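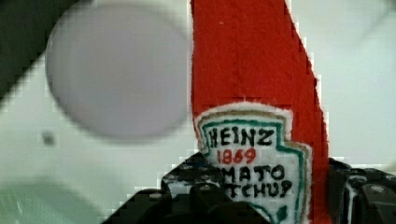 Botella de ketchup de fieltro. Parche cosido en la parte baja del cuerpo, letras en hilo negro y rojo.

Cuaderno de taller – octubre
Juego de cocina Grelten, revisión de materiales y de disposición sobre mesa
Anota: O. Didenko. Presentes por la mañana: Kyrylo Sydorenko, Mi-kyung Shin.

Condiciones de la sala a las 9:40: 19 °C, humedad relativa 70 %. La humedad está por encima de lo que nos gusta para pesar textil. Se pesa igual y se deja dicho. Balanza grande puesta a cero con la bandeja encima.

Peso del lote completo, con caja y separadores: 2.655 g. La hoja de entrada no trae peso, así que no hay con qué comparar. El número de ficha es 3.689; en la etiqueta de la caja alguien escribió otro y lo tachó. Vale el de la ficha.

1. Botella de fieltro

Fieltro rojo, bastante peludo. En los dos contornos asoman fibras blancas finas que no son del color del cuerpo. Kyrylo opina que vienen del relleno y que salen por la costura. A mí me parecen pelusa recogida por contacto, quizá del borde del parche, que también es blanco y suelta. Prueba con cinta adhesiva en un lateral: salen fibras rojas y blancas mezcladas, no aclara nada. Habría que mirar la cinta con la lupa de diez aumentos, que la tiene Pylyp Ivanyshyn en la otra sala. Pendiente.

La silueta se estrecha hacia arriba. Mi-kyung comprueba que se sostiene de pie sobre la mesa sin apoyo. Con un golpe en el tablero se balancea y vuelve. Con dos seguidos cae, siempre hacia el lado del parche. No se abre la base para ver si lleva peso dentro.

Parche: contorno en forma de escudo con la parte superior más ancha de lo que uno dibujaría de memoria. De fuera adentro, borde blanco peludo, línea fina entre tostado y oliva, línea verde azulada. Dentro, HEINZ en negro y 1869 en rojo debajo. El trazo de las letras es grueso y la puntada irregular. No lo considero defecto en una pieza así, pero si se encarga una segunda botella no va a salir igual y conviene avisarlo antes de que alguien las ponga juntas en una estantería.

Frote en seco con paño blanco, veinte pasadas sobre el rojo, lejos del parche: paño limpio. Frote con paño húmedo, mismas pasadas: tono rosado muy leve. Se repite en el lado contrario con paño nuevo y el resultado es el mismo. Consecuencia práctica: la botella no se guarda en contacto con piezas claras si la superficie no está seca. Va en bolsa de algodón aparte. El detergente de Vasilakis queda descartado para esta pieza, ya dio problemas con el fieltro azul de la serie Lullness y no hay motivo para probar suerte otra vez.

2. Piezas rígidas

Se limpian una por una con paño y agua templada, sin jabón, y se secan al aire sobre la rejilla. Orden de limpieza: primero los utensilios, luego los alimentos.

Sartén negra. Interior oscuro, se marca el polvo enseguida. Sin más.

Espátula verde ranurada. Las ranuras acumulan pelusa de fieltro en los extremos. Con el paño no sale, con un palillo sí. Añadir palillos a la caja de limpieza.

Colador verde menta, ovalado. Mismo problema que la espátula, multiplicado por los agujeros. Pasar por el grifo es más rápido que cualquier otra cosa. Sacudir y escurrir inclinado hacia la pestaña.

Plato lila claro. Es la pieza donde peor se vería una transferencia de rojo. No apilar con la botella encima, como venía en la caja.

Vaso medidor verde translúcido. El asa transparente guarda gotas en la unión con el cuerpo. Secar con la punta del paño.

Cuenco azul. Nada que anotar.

Alimentos: media naranja, tomate, fresa con hojas, plátano y la pieza verde ovalada que en el inventario figura como lima y que Vasylyna Hordiienko insiste en llamar pera. Con la forma que tiene caben las dos lecturas. Mantengo «lima» para no tocar el inventario, con «pera» entre paréntesis en la hoja de préstamo, porque quien recoge el material busca por lo que cree ver.

3. Disposición sobre mesa

Objetivo: que cualquiera pueda montar la mesa sin preguntar y que al recoger se note enseguida lo que falta. Hasta ahora cada uno la montaba a su manera y el recuento final se hacía con la caja ya cerrada, que es cuando menos sirve.

Mesa blanca, sin mantel. Con el mantel gris de Dondo las piezas oscuras se perdían y además hacía arrugas bajo el plato.

Criterio de reparto: lo grande y plano al fondo y hacia la izquierda, los alimentos pequeños en los huecos. La espátula se deja con el mango sobre la sartén, cabeza fuera, apoyada en la mesa. La media naranja va dentro del cuenco azul, con los gajos a la vista. El tomate, junto al plato. Fresa y plátano en la misma banda que el cuenco.
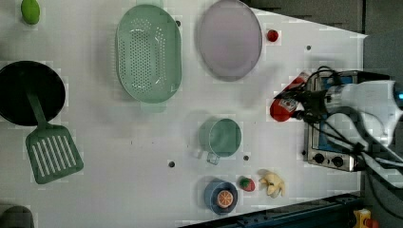
El punto débil del reparto es la pareja tomate y fresa. Las dos son rojas y pequeñas, y a cierta distancia se cuenta una por otra. Si se colocan juntas, el error es mayor: en la prueba de recogida Mi-kyung dio por guardada la fresa cuando lo que había en la bandeja era el tomate. Con el plato de por medio ya no pasó en las tres repeticiones siguientes. Tres repeticiones son pocas, lo sé.

Segundo punto: el vaso medidor. Al ser translúcido deja ver la mesa y, mirado desde arriba, lo que más se distingue es el borde. Kyrylo propone meter algo dentro para que destaque. No me convence – entonces hay que contar también lo de dentro. Se queda vacío y en el centro, donde estorba lo suficiente para que no se olvide.

Tercero: la espátula cruzada sobre la sartén. Estable si no se mueve la mesa. Si alguien se apoya en el borde, el mango gira y la cabeza barre lo que tenga al lado. Dejar libre un palmo por ese lado. La alternativa de guardarla dentro de la sartén no funciona, sobresale igual y queda peor apoyada.

La botella de fieltro no tiene sitio fijo en el reparto. Es la pieza alta del juego y tapa lo que quede detrás según dónde se siente cada uno. Se prueba en dos esquinas y en el centro. En el centro molesta a todos por igual, en las esquinas solo a quien está en diagonal. Sin decidir. Vasylyna pide verlo con el grupo sentado antes de fijar nada.

4. Recogida

Orden probado: alimentos a la bandeja, cuenco y vaso, colador, plato, sartén con espátula, y la botella al final en su bolsa. Tiempo no medido, el cronómetro se quedó sin pila a media prueba y el reloj de pared va adelantado.

El separador grande de la caja ya no ajusta con la botella en bolsa. Opciones: recortarlo por arriba o pasar la botella a la caja pequeña. Recortar es irreversible y la caja pequeña está ocupada con muestras de Lullness hasta que Pylyp las retire. De momento el separador se deja suelto y se anota en la tapa.

Pendiente

– Lupa: fibras blancas de la cinta. La cinta está pegada en el reverso de esta hoja.
– Repetir el frote húmedo con humedad de sala más baja.
– Palillos y una segunda rejilla.
– Corregir el número de la etiqueta de la caja con el de la ficha.
– Hoja de préstamo: lima (pera).
– Preguntar a Vasylyna qué mesa usa el grupo. Si es más estrecha que la nuestra, el reparto del punto 3 hay que rehacerlo entero.

Añadido, 16:15. Pylyp trae la lupa. Las fibras blancas de la cinta son más cortas que las rojas y de grosor parecido al borde del parche. No es prueba de nada, pero Kyrylo retira lo del relleno. Cinta devuelta a su sitio.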